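Search the archive Go
Filed under: Storage & Backup, Small Office
Posted May 11, 2024 by Idris Edwards

Re: scrub times on the old file server

Selina Eberhard wrote:
> Our monthly scrub used to finish overnight. The last one ran for
> 731 minutes and was still going when people came in. No checksum
> errors, pool reports healthy. SMART on the third drive shows 81
> reallocated sectors, the other drives show zero. Do I replace it
> now or wait for the pool to fault it? Also, does it matter that
> the pool is nearly full?

Selina,

Replace it now. The pool will not fault a drive for being slow. It faults on I/O errors and checksum errors, and a drive that retries internally and eventually returns good data produces neither. What you see is long service times on one member, and every stripe waits for the slowest member.

To confirm before spending money, run iostat with extended output during a scrub and compare the await column across members. On the Bostorier box we had in December, the healthy drives sat in single digits and the bad one averaged 291 ms. Scrub time went from 623 minutes back to normal after the swap. If all your drives look alike, look at the controller or the fill level first.

On fill level: yes, it matters, but separately. Free space gets fragmented, new writes land in small pieces, and a scrub has to seek more. It would show up as a gradual increase over months. Yours was a jump, if I read your earlier post correctly.

Procedure I would follow:

1. Verify last night's backup by restoring something from it. A listing is not a restore.
2. Write down the serial number of the suspect drive and match it to the label. Do not go by device name, those can change between boots.
3. Use replace with the old drive still attached if you have a spare port. Redundancy is kept for the whole resilver.
4. No scrub and no long SMART test until the resilver is done.
5. Scrub once afterward, then clear the counters.
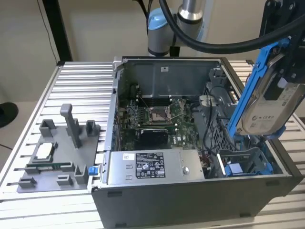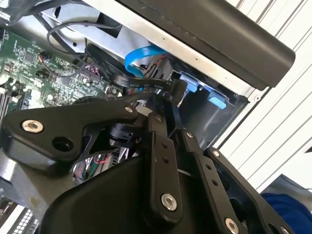
On step 3, if there is no spare port, offline the old drive first and shut down before pulling it, unless you are certain the backplane supports hot swap. Tadeo Tapia's notes on the Tarkico controller cover this, including the firmware version that drops the neighboring port on removal.

Check the sector size of the replacement too. If the pool was created with ashift=9 and the new drive is 4K native, the replace command will refuse it, and you will need a 512e model or a new pool.

Please post the iostat output when you have it, as text.

Idris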